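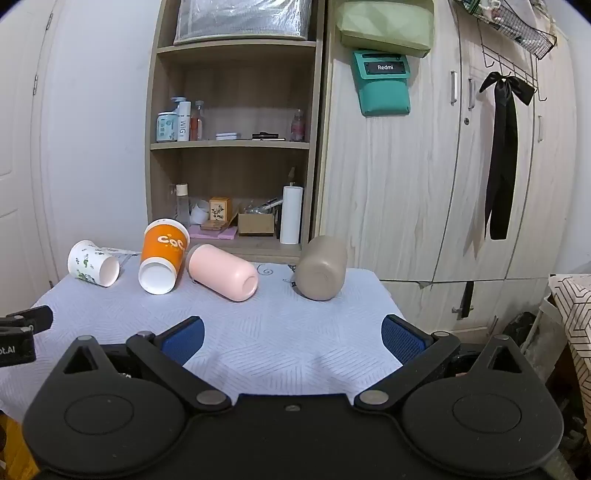
Break Room and Drinks Station: Walk-Through Checklist with Comments

Site: Trulberg, ground floor
Inspected: July 2021
Form: Feltadis short form, 17 items. Only the items that drew a comment are written out. The rest were marked OK, which on this form means I looked and saw no reason to argue.

Marks used: OK, FIX, WATCH, N/A

1. Table covering
Mark: WATCH
The table has a pale quilted cloth on it with a fine diamond stitch. I was told it is "easier on the cups." Maybe. Quilting also gives you a surface that isn't flat, and a paper cup with coffee in it wants a flat surface. The form asks whether the covering is suitable for hot drinks and I can't find anyone who checked before it was put down. No label that I could read. Either get a wipe-clean cover or stop pouring here.

2. Cups stored upright or stacked
Mark: FIX
All four on the table were tipped over. Two are paper, a white one with little green leaf-like figures and an orange one with big white lettering. The other two are plain, one pale pink and one a sort of gray-brown. The last inspection sheet says "cups stacked neatly," in November, and I would like to know what was meant by neatly.

3. Single-use cups kept apart from cups that get washed
Mark: FIX
They share the table in one loose row. The written procedure has separate places for each. If someone picks up a paper cup from that row, how do they know it hasn't been drunk from? I asked and was told "people just know." I don't accept that as a control.

4. Rims protected from contact with surfaces
Mark: FIX
The orange cup is leaning with its open end down toward the cloth. Treat it as used and throw it out. A sleeve dispenser was approved under the Clorholm refit and I have yet to see it.

5. Paperwork kept off the serving surface
Mark: FIX
There is a sheet of white paper lying flat toward the back left of the table. If it is the cleaning log, it belongs in a holder on the wall. If it is anything else, it belongs somewhere else. Paper next to drinks ends up as wet paper, and then we are told the log was "lost."

6. Shelving behind table
Mark: OK, with comment
Light wood-grain unit, open shelves. I pushed on it with one hand and it did not rock. The form only asks about rocking. It does not ask whether the unit is fixed to the wall, and it should. Write the fixing details on the next sheet, please, with the name of the person who did it.

7. Items stored on top shelf
Mark: WATCH
One clear storage box with a white top. I don't object to the box. I object to the top shelf becoming the place where boxes go. The procedure says light items only, and "light" is not defined anywhere in it. Pick a weight.

8. Contents of storage boxes labeled
Mark: WATCH
Bring me a contents list for every box in the room. "Spares" is not a contents list.

9. Spill kit within reach
Mark: FIX
Listed as 5 feet from the table. I walked it and it is over 17 feet, with a door in the way. Whoever wrote the first number did not do it with a tape measure.

10. Supplier sheets for cups
Mark: WATCH
Venckus sent a one-page statement saying its paper cups are "100 percent suitable." Suitable for what temperature? Ask again, and ask for a figure.

Follow-up
Items 2, 3, 4 and 5 can be cleared in one go and I expect them done within 3 days. Item 9 needs a wall bracket, so order it now. Items 1 and 10 stay open until I have something in writing. Please don't tick them for me.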